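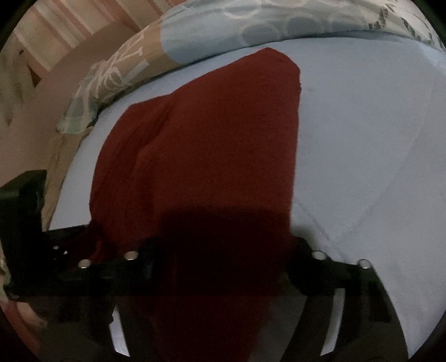
*View from the camera of a Stovberg gripper, with a dark red cloth on a light blue bedsheet*

The **Stovberg** is a hand-held gripper kit made by Hetthorpe, a small equipment firm based in Brustport. It is used to record demonstrations of household and light workshop tasks, which are then used to train robot arms. The person recording holds the tool and works with its two fingers in place of their own hand, while a wide-angle camera mounted on the tool films the work. The kit is sold outright and is also offered as part of a recording service.

## Design

The body of the tool is a black housing joined to a horizontal crossbar. The fingers hang from the crossbar and close toward each other when the user squeezes a trigger in the handle. Round metal bolts are set into the front of the bar, and their heads are usually in view of the camera. Software supplied with the kit uses the fixed position of the bar to check that the camera has not shifted in its mount between recordings.

The fingers are black and can be removed with the hex key supplied. Two sets come in the box: a stiff set for boxes, handles and tools, and a softer set for cloth and small items. Both fit the Stovberg wrist plate, so the same fingers can be moved from the hand-held tool to a robot arm. Hetthorpe sells the plate separately and provides drawings for arms it does not support directly.

## Camera and recording

The lens is of the fisheye type. It produces a round picture with a black border, and straight objects such as the crossbar or the edge of a bed appear curved, most strongly near the rim. The maker's guide recommends keeping the original footage and correcting the curvature later, as correction in the tool would discard the outer part of the view. That outer part often shows the surroundings of a task, such as a wall or the far side of the bedding, and is used to work out how the tool is moving through the room.

Video is stored on a removable card along with the finger opening and readings from a motion sensor. A full battery gives 3 hours of recording. The tool has no screen. A light on the handle shows whether it is recording, and clips are checked afterward on a laptop.

Files are written in the Rathnayake format, an open layout that keeps video and sensor readings in one folder per clip. Early kits used the maker's own format, and a converter for those files is still included with the software.

## Use

Most owners record tasks on tables, counters and beds. Cloth work is among the more common uses - folding towels, laying out garments, pulling bedding straight - and the task guide devotes its longest chapter to it. The guide advises starting each clip with the cloth in a slightly different place and shape, and allowing creases and bunched edges to remain. It also asks users to record in ordinary rooms with the usual bedding in place.

Lighting is covered in a shorter chapter. The tool can cast a shadow on whatever lies beneath it, and on dark fabric this can hide folds. The guide suggests a second lamp to one side for close work, but leaves the choice to the user. Clips with shadows are accepted by the recording service.

## Recording service

Customers who do not want to collect their own clips can order them from Hetthorpe. An order names a task and a number of rooms, and the firm sends kits to people who record at home. Finished clips are delivered within 14 days of the last kit coming back. The task list has more than 70 entries, with new ones added each May.

Faces and readable mail are blurred before delivery. Bedrooms and bathrooms are recorded only where the person at home has agreed to it in writing.

## Reception

Reviews of the kit have generally been favorable about the build and the swappable fingers. The shared finger mount was seen as its main strength, as clips made by hand show the same contact surfaces the robot later uses. The software received less praise. Several reviewers found the camera check slow, and one reported having to repeat it after every finger change.

Weight was the other frequent complaint. The housing sits forward of the hand, and users with smaller hands described wrist strain during long sessions. Hetthorpe later added a forearm strap - sold as an extra at first, then included in the box. The battery cannot be changed during a session, and the firm has not announced plans to alter this.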